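**FOR IMMEDIATE RELEASE**
May 2022

# Troltness Robotics Club students teach grippers to tidy up

TROLTNESS. Student club, 17 members, one big messy sorting problem. The Troltness Robotics Club has opened the second round of its Sunent project, where students record everyday tidying with hand-held grippers and use the recordings to train a small arm back at the club bench.

Work started in January. First round was blocks and cups only. Round two is household stuff: pouches, plush toys, tubes, bottles, packets. Soft things are the hard part, says club lead Imani Fitzsimmons.

"A block sits still. A drawstring bag changes shape every time you touch it," Fitzsimmons said. "The kids got good at it fast, faster then me."

Students record at home, on whatever table they have. Each session runs 90 minutes, one item after another. The club has logged more than 300 recordings so far and wants more before summer break.

Grippers were built by the students from a design by club mentor Grigore Stanciu. Linkage arms, two fingers, ridged pads on the inside. Third version. The first two pinched too hard, and one of them cracked durring a demo.

"We kept changing the finger pads," said Stanciu. "Small change, big difference in what you can pick up." 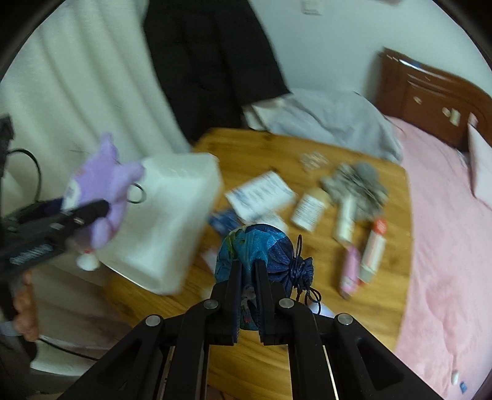

*Sunent round two: one gripper holds a printed drawstring pouch, a second has a plush toy over the white tray.*

Next up is the Lalten Student Robotics Meet, 32 teams entered. Troltness will run in the sorting event. Parts for the project were paid for in part by Stoica, a local hardware supplier.

New members welcome, no experience needed. Sign up at the club room or ask any member for a form.

**Media contact:** Imani Fitzsimmons, Troltness Robotics Club

###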